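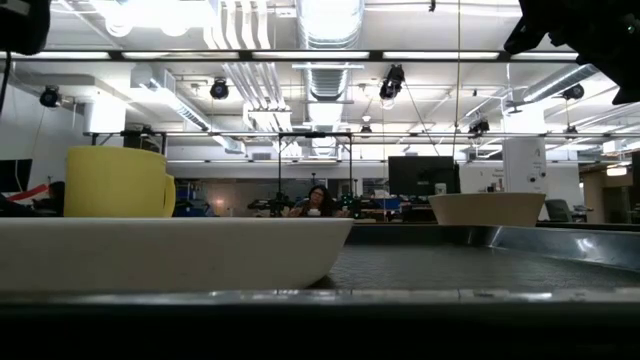 **Cahier d'atelier, vaisselle et plateaux, mai 2024**

Bon, je reprends le cahier là où je l'avais laissé en février, c'est-à-dire au milieu d'une phrase sur les rebords de plateau que je suis incapable de terminer aujourd'hui. Tant pis, on repart sur du neuf !

Sujet du jour : le service du petit-déjeuner. Mettre la table, débarrasser, remettre la table, et noter tout ce qui m'agace dans les objets. Le carton Birau est enfin ouvert (il traînait sous l'établi, référence 976, je la note ici parce que l'étiquette va finir à la poubelle comme la précédente). J'ai étalé les pièces un peu partout, bols, tasses, assiettes, et j'ai passé un bon moment à les changer de place sans rien écrire, ce qui n'est pas une méthode mais ça aide.

Première chose, les plats à bord fin. J'aime beaucoup leur allure, le mat surtout, mais la paroi qui rentre vers le pied laisse peu de prise quand on les pose contre le rebord du plateau. Avec les doigts je m'en sors en basculant un peu. Avec des gants de cuisine, non. Haoran Shao préfère les bols évasés, les beiges, il trouve qu'on sait tout de suite où mettre la main. Je suis d'accord pour les bols et pas pour le reste : une fois empilés, ils prennent une place folle, et au-dessus de trois la pile se met à pencher.

Les mugs, rien à signaler. Une anse, ça reste une bonne idée. Je les oriente anse à droite, par habitude, et j'aimerais qu'on garde cette convention entre nous, sinon je passe mon temps à les retourner.

Ensuite, les couverts. J'ai essayé la présentation « en ligne » : cuillère, fourchette, couteau, tous dans le même sens, le manche vers celui qui s'assoit, avec l'assiette à droite et le plateau devant. Ce n'est pas du tout l'ordre d'une table dressée, ma grand-mère aurait fait une scène, mais pour ranger ensuite sur le plateau c'est beaucoup plus commode, on prend de gauche à droite et on n'y pense plus.

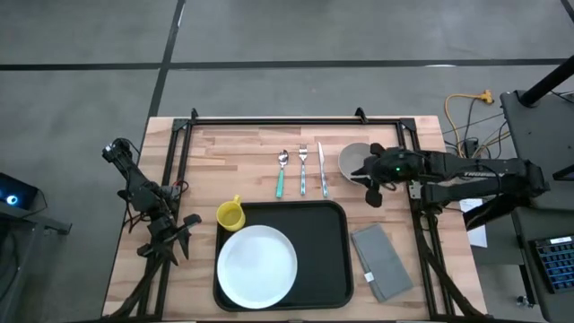
*Couverts en ligne au-dessus du plateau noir, petite assiette grise à droite.*

Remarques sur la ligne de couverts, en vrac :

- l'écart entre les pièces compte plus que l'alignement. Une cuillère un peu plus basse que la fourchette, ça ne gêne pas. Deux manches qui se touchent, si ;
- les manches de couleur sont agréables, mais les deux bleus se ressemblent trop quand on va vite. Garder le bleu-vert pour la cuillère, et chercher autre chose pour le couteau ;
- le bois clair de la table est joli, sauf que les lames de teintes différentes font des lignes, et que je m'aligne dessus sans le vouloir. Essayer avec un set de table uni, voir s'il reste un Kikometti dans l'armoire ;
- le couteau posé à plat est pénible à ramasser. Le catalogue Moen propose des manches plus épais, à demander (13 pièces minimum, évidemment).

Pour le plateau, on hésite toujours entre deux modèles. Le Grukside a un rebord relevé qui retient bien les bols, mais quand on veut faire glisser une assiette dehors il faut la soulever, et là tout le monde râle, moi la première. L'autre est plus plat, les coins sont arrondis, ça se nettoie en deux secondes, et les bols s'y promènent dès qu'on le porte un peu vite. J'ai fait l'aller-retour jusqu'à l'évier plusieurs fois avec chacun. Pas de casse, mais une belle frayeur dans le virage de l'armoire (le deuxième plateau, forcément).

On a fini par convenir d'une disposition de départ : deux bols blancs côte à côte vers l'avant, ce qui est plat dans le coin du fond.
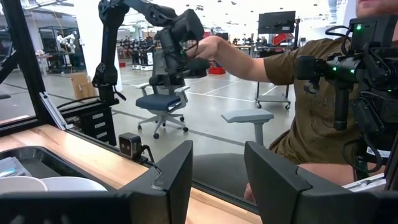 L'idée, c'est que le poids reste du côté de la personne qui porte, et que le fond serve aux pièces qui ne roulent pas. Je trouve ça plutôt confortable, les poignets fatiguent moins. Par contre il faut charger le fond en premier, sinon on passe le bras au-dessus des bols et on accroche avec la manche. À écrire en gros sur la fiche, je l'ai oublié dès le deuxième essai !

Côté rangement, il faut qu'on libère un tiroir pour les couverts d'essai. J'ai compté ce matin pour l'inventaire : 77 pièces, tasses comprises, et environ 13 qui n'ont pas de jumelle et ne servent à rien dans un service. Je propose de les mettre à la cuisine du bas, où elles auront une vie. Haoran est contre, il veut garder les dépareillées pour comparer les formes. On en reparle.

À faire :

- [ ] trouver un torchon qui ne peluche pas sur le mat
- [ ] refaire la pile de bols avec un intercalaire
- [ ] fiche de chargement du plateau (le fond d'abord)
- [ ] rappeler Moen pour les manches
- [ ] recoller le feutre sous le Grukside, il se décolle encore dans l'angle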